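About Skjelbred

Skjelbred sells and refills markers, pens and drawing supplies for schools, offices and people who draw at home. We started as a repair counter for fountain pens and moved over to markers when customers kept asking whether the dried-out ones could be saved. Many of them could. The counter is still there, at the front of the building, and it is still where most people meet us for the first time.

The shop carries 2,882 separate items. That number includes every color of every line, plus replacement tips, ink bottles, empty barrels, caps and storage boxes. The marker wall alone has 520 colors. We keep one open tester of each, and we replace the testers on Sunday evening after closing so that the week starts with fresh ones.

Who we are

Halyna Vasylenko founded the company and still does the buying. She orders small amounts of a new line, puts it on the wall, and waits a season before ordering more. If a color doesn't sell but the art teachers want it, it stays. Several of the grays are there for that reason.

Danylo Zinchenko runs the refill bench. He came to us from a print shop and knows more about solvents than the rest of us put together. Nadja Brunner handles school and office accounts, which make up a little over half of our sales. Vitalii Stetsiuk packs and ships, and Yaroslav Kravets teaches the evening classes and writes the color notes on our shelf cards.

What we do with markers

Every line is tried out in the building before it goes on the shelf. We draw with it on four papers: copier paper, a smooth marker pad, a rough sketchbook sheet and the coated card that schools use for posters. The swatches are left on a windowsill for a month, half covered, and then compared. A line that fades badly can still be sold for everyday notes, but the shelf card will say so.

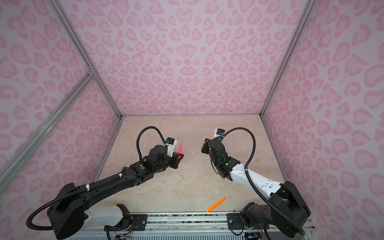
Color is what most customers ask us about, and pink is the one they ask about most. It is a hard family to buy for. On the rack a pale pink and a strong one can look close together, and the cap is often no help. It pays to look at the tip itself: a pink marker with a bright pink-red tip like this one stands out clearly against a beige surface, while a paler pink may hardly show. Yaroslav's advice is to pick two pinks that are well apart and leave the ones in between for later. Our shelf cards list which pinks hold up on the windowsill and which are best kept in a closed sketchbook.

Refills

Bring in any refillable marker and we will check it at the counter. If the tip is sound, it gets new ink. If the tip is frayed or mashed, we pull it and fit a new one. We do not refill paint markers or anything with a sealed barrel — they have to be cut open, and they never close properly again. Markers left with us before noon are usually ready the next day. In December it takes longer.

We carry ink for our own house line, Tineo, and for the Aveo and Carnow ranges. Tineo comes in a chisel tip and a fine tip, and both use the same bottle.

Schools and offices

Classroom boxes can be made up in any mix of colors. Our largest standing order is for 800 markers, delivered before the start of the school year and topped up in spring. Used markers can come back in the same box. We sort them, refill what we can and return them with the next delivery. Nadja can quote for either service and will visit if the supply closet needs going through first.

Visiting us

The counter and the marker wall are open during normal shop hours, and you are welcome to bring your own paper to test on. Evening classes are held upstairs. Please ask at the counter for the current list, as places are limited.

Related pages

Refill prices and drop-off
Tineo color chart
Evening drawing classes
Classroom boxes: how to order
Choosing a tip: chisel or fine
Contact and opening hours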